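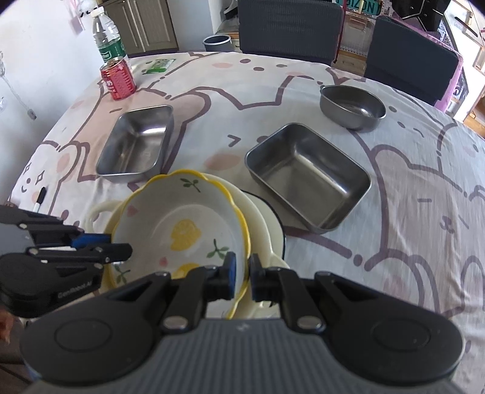
Última modificación: 23 de febrero de 2021

Foro > Cocina y menaje > Loza y cerámica
Tema: ¿Alguien se fía del "apto para microondas" de Vastwood?

marejada_77
Llevo dos semanas mirando la vajilla de Vastwood y no me creo la ficha. Pone "cerámica esmaltada a mano, apta para microondas, horno y lavavajillas", todo junto y sin una sola temperatura. La tienda presume de 1.573 opiniones y las que he leído parecen escritas por el mismo primo.

Khang Triệu
Tengo cuatro cuencos color crema con el borde ondulado en amarillo. Al microondas van a diario. Al horno no los he metido ni pienso.

pucherete
O sea, que lo del horno tampoco te lo crees.

Khang Triệu
No he dicho eso. He dicho que no los meto.

Gus Wojcik
Lo de "a mano" me chirría más. Si el ondulado es igual en todas las piezas, a mano será ponerlas en la caja. Yo compré tres platos de Okedix con el mismo cuento y a los tres meses el esmalte estaba cuarteado.

marejada_77
¿Cuarteado por el lavavajillas o por el calor?

Gus Wojcik
Ni idea. Escribí a Okedix y me mandaron un enlace a las instrucciones de lavado.

lola_del_horno
Pues yo discrepo. El craquelado fino puede salir solo con el tiempo si la pasta y el esmalte no casan bien, y eso le pasa también a loza muy cara. Mi sopera de Phùng lo tiene y la sigo usando.

pucherete
¿Para sopa? Yo con grietas en el esmalte no como. Ahí se mete de todo.

lola_del_horno
Cada cual. La friego y la seco bien.

Khang Triệu
Marejada, compra una pieza suelta y la pruebas. En Skokix las venden sueltas, aunque el porte duele.

marejada_77
El porte cuesta casi lo que el cuenco, ya lo miré. He pedido a Vastwood la temperatura máxima por escrito. Si contestan, lo pego aquí.

Gus Wojcik
Espera sentado.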